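Residential Listings, Unit 4: Reading Square Footage
Serkdale Evening Program, course handout

Welcome back! Square footage is my favorite topic of the whole course, and once you get the hang of it you'll never read a listing the same way again.

Start with finished area. Count heated rooms you can walk to from inside the house. Garages stay out, and so do open porches, however lovely they are!

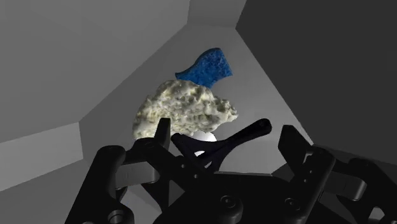
Our practice home is the Punari cottage in Tronamside. The main floor is 694 square feet, the finished loft adds 94, and the open porch is 60. Finished area is 788. An ad that claims 848 has slipped the porch in, and you should be able to spot that in seconds.

Measure outside walls for a detached house. For a condo, go wall to wall on the inside, and write down which method you used.
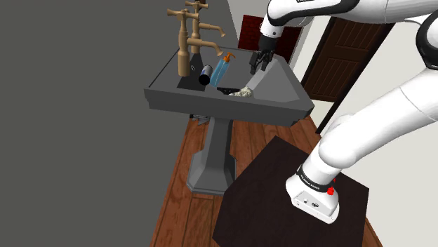

Sloped ceilings

For this course, we count a sloped room only if at least 50 percent of its floor has full ceiling height. Sketch it first (graph paper is great for this!) and shade the low part.

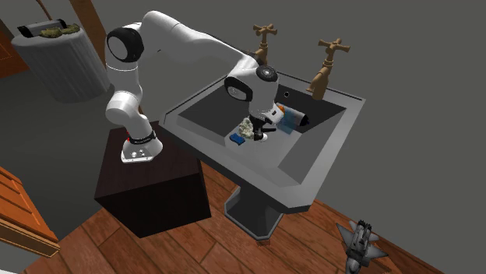
Ban asked whether a finished basement can go in the total. List it on its own line, even when it's gorgeous, and say clearly that it is below grade.

For next time: redo the Punari worksheet with the loft left unfinished.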